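Quiet Rooms: What We Heard at the Skirkimano
Speaker notes, Oct 25, 2024
Innkeepers' regional meetup, Grerneler

Start without the slides. Ask everyone to sit still for a moment and listen. Then ask what they heard. (Projector fan, ice machine in the hall, somebody's bracelet on the table.) People always smile at this, and it gets them into the subject faster than any chart I own.

Then say hello and thank the hosts.

I love hotel rooms. I have loved them since I was a kid, and what I love best is that first minute after the door shuts behind you. A good room goes soft and a bad one buzzes at you. Tonight is all about that minute – and the eight hours after it!

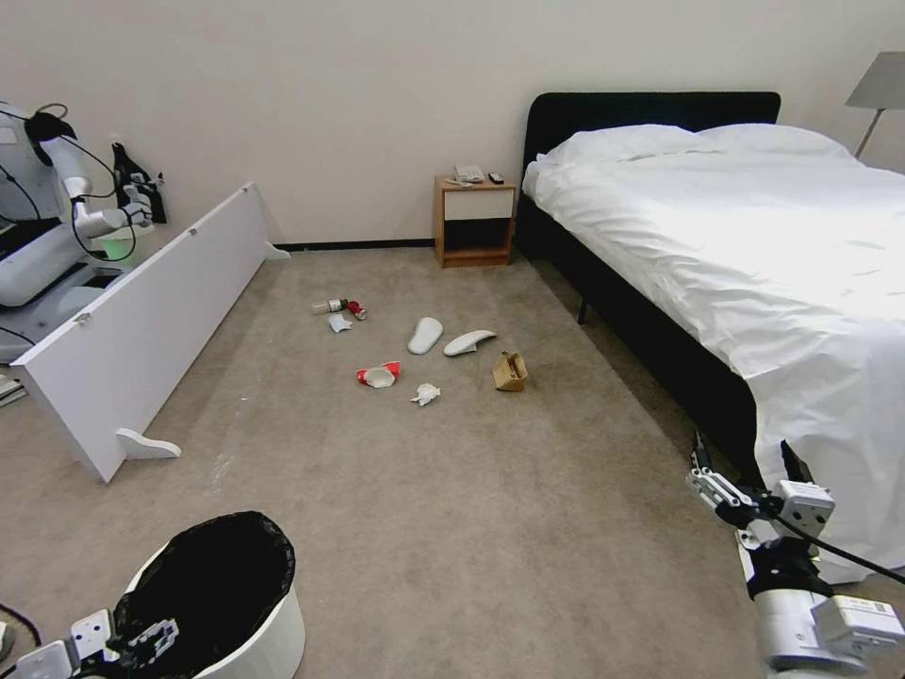

The Skirkimano has 36 rooms on three floors. It was built as offices, so the walls between rooms are thicker than you'd expect and the walls to the hallway are thinner. We had spent years blaming neighbors for noise that was coming in under the door. Pause here, let them think about their own doors.

How we found out: for one month we put a card by the bed with a single question, "What woke you up?" No ratings, no smiley faces. We got 104 cards back, and I read every one of them with my coffee, and it was the most fun I've had in this job. Read a few out loud if time allows. The one about the pigeon gets a laugh. So does "my own snoring."

What was on them, in order: doors closing, the hallway, plumbing, the mini fridge, the street. The street came in last! We're on the corner of Chacko Street with a bus stop right outside, and we had been saving up for new windows.
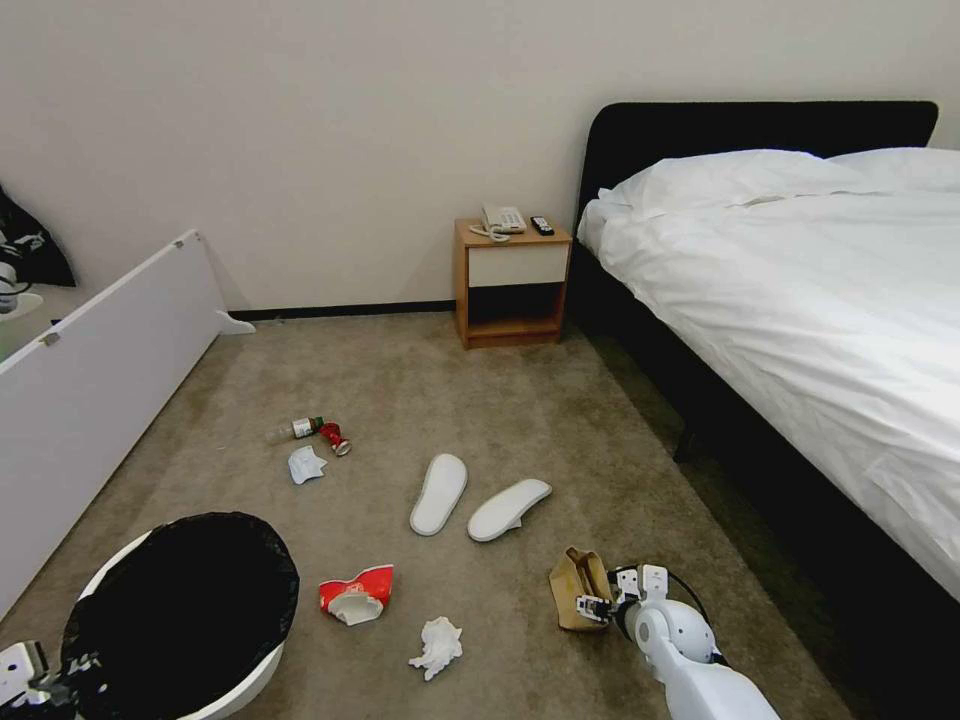
A guest on the second floor wrote that the fridge was fine until about two in the morning, when it "cleared its throat," and that after the third time she unplugged it and ate the chocolate so it wouldn't melt. She asked us to please put the outlet somewhere a person could reach lying down.

So we moved the outlets. Cost next to nothing. (If asked: yes, we use a licensed electrician, and yes, it was annoying to schedule.)

Doors next. This is the big part, slow down.

Door noise is really two noises. There's the slam, which is the closer, and there's the clack, which is the latch. A closer can be adjusted with a screwdriver. Most of ours had never been touched since the day they went in. The clack is harder, and we ended up with little felt pads on the strike plates, which wear out and have to be checked. Don't skip the fire code slide. The door has to close and latch fully by itself, every time, and nothing you stick on it can get in the way of that.
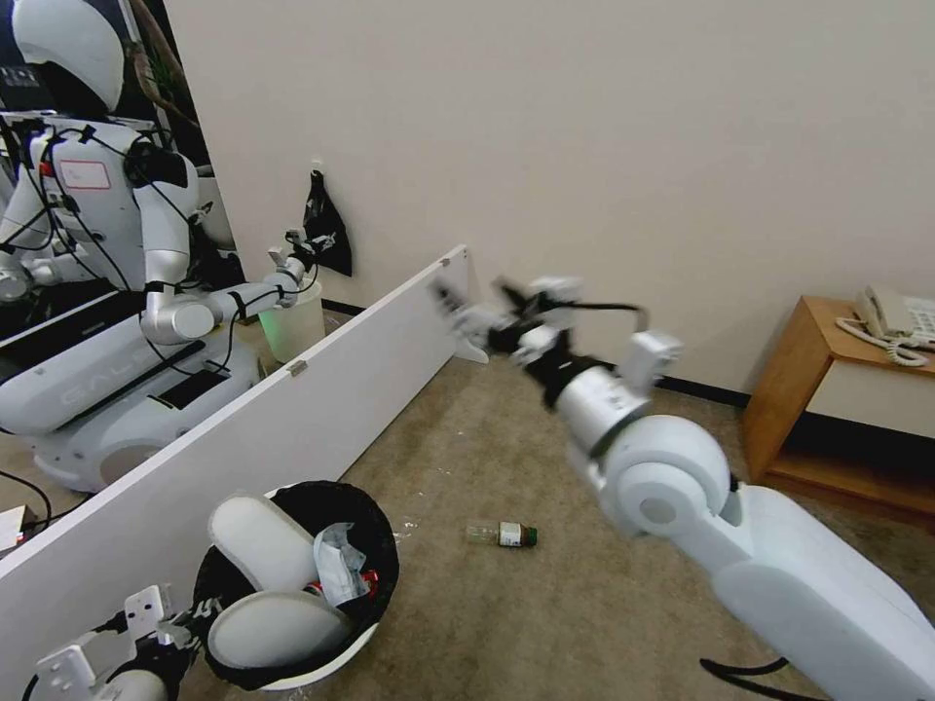

For the gap under the door we tried four kinds of bottom seal, a floor of rooms at a time. We called the whole thing the Dristar trial, after a crossword answer somebody got wrong at the front desk, and the name stuck to the point where it's now on invoices. The brush kind was easy to fit and did very little. The drop-down kind that presses against the floor when the door shuts was wonderful, and I went around opening and closing it like a kid with a new toy. It's fussy over carpet, so measure from the top of the pile.

Play the two recordings here. Same room, same ice bucket walking past, before and after. Check the volume with the tech table first. Last September I blew everybody's hair back.

Softness inside the room. Carpet, curtains, a thick duvet, a padded headboard – they all take the edge off sound that's already in there with you. They don't stop sound from coming through a wall. I mixed these up for years and bought a lot of curtains. Great curtains, I still like them, but they were never going to fix the plumbing. 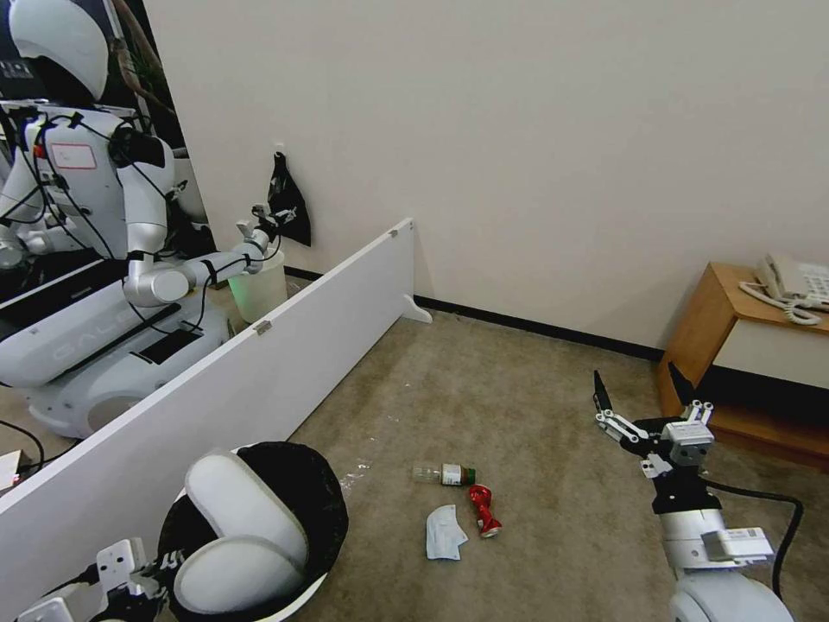
Plumbing, quickly. Most of the knocking we had was pipe touching wood, and foam sleeves took care of what we could get to. What we couldn't get to, we now mention at check-in. Light sleepers get offered the far end of the hall. They're so pleased to be asked!

Something to try at home: sleep in your own rooms. I did seven nights, seven different rooms, same pillow. Take a notebook to bed and write down the time and the noise. Don't fix anything until you've done a few, or you'll spend the week on the first squeak.

If there's time, tell the luggage cart story. If not, go straight to questions and leave the card template up on the screen.

Likely questions: white noise machines (we lend them, they go out most weekends), pets, what the seals cost per door (price sheet is in the blue folder), whether we ever did the windows. We did two, on the corner. They're lovely.

Leave the spare door seal on the front table so people can play with it. Bring it home this time.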